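Recording a shelf task with the Stareo head kit

Written by Lamisi Agbeko, 4 Jun 2026

In this tutorial I explain how to record a shelf task with the Stareo kit from Pekenari. The kit is sold to teams who want to teach a robot by showing it human work. You wear the camera on the head, you do the task with your own hands, and the software prepares the recording for training. I have used the kit since May, and I write also what I would like to be better.

What you need

The Stareo head unit with its strap, the battery pack, and a laptop with the Riteck Sync program installed. The battery must be full. It takes 2 hours to charge, and the light stays green when it is ready.

Step 1. Fit the head unit

Put the strap above the ears and tighten the wheel at the back. Start the preview on the laptop and look down at the place where you will work. Both hands should be in the preview when you stretch them. If you see only the fingers, tilt the camera down one click and try again.

Step 2. Choose the shelf and the object

Take a shelf with two levels, so the hands have different work to do. Mixed goods are better than equal boxes, and small flat things are the most useful, for they are difficult for a gripper. We chose lids kept in open bins on the lower level.

Step 3. Record the pick

Press the side button one time and wait for the beep. Keep one hand quiet on the upper shelf and reach with the other into the bin. Close the fingers on the lid, hold for a moment, then lift slowly. Turn the head together with the hand, or the lid will leave the view.

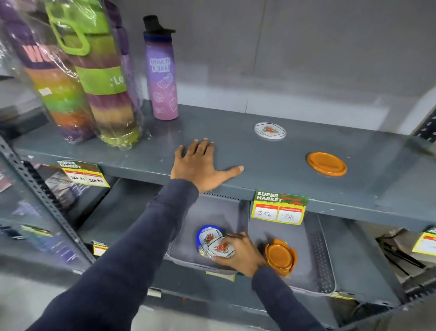 Step 4. Check and label

Open the recording in Riteck Sync and play it at half speed. Cut the start and the end. For each pick write a short label, such as "right hand, white lid, lower bin". Do not write "lid" alone if the bins have lids of more than one color. Recordings shorter than 9 seconds are refused by the program without any message, and this cost me one afternoon.

Step 5. Export

Select "Export for training" and choose the folder. A session of 20 picks is enough for a first test. Nomura, the other kit we tried, exports faster, but its strap hurts after a short time.

My opinion of the kit

The picture is clear and the strap is comfortable. The manual is weak, especially the pages on labels. I would buy it again for shelf work, but please ask Pekenari for the longer battery cable, the standard one pulls when you bend down.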